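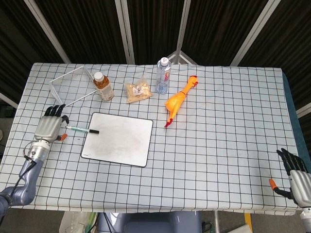 Small whiteboard with thin black border, on a checked cloth.

Print this page | E-mail this page

Whiteboard FAQ

Does it wipe clean?
Mostly. Grey smudges build up, whatever the packet says — I doubt any board escapes them.

Do I need the Rinetti spray?
I'm not convinced. Try a damp cloth first.

Can I store the marker uncapped?
No.

This site uses cookies. OK

Contact Zlata Harasym | © Sutudard | Back to top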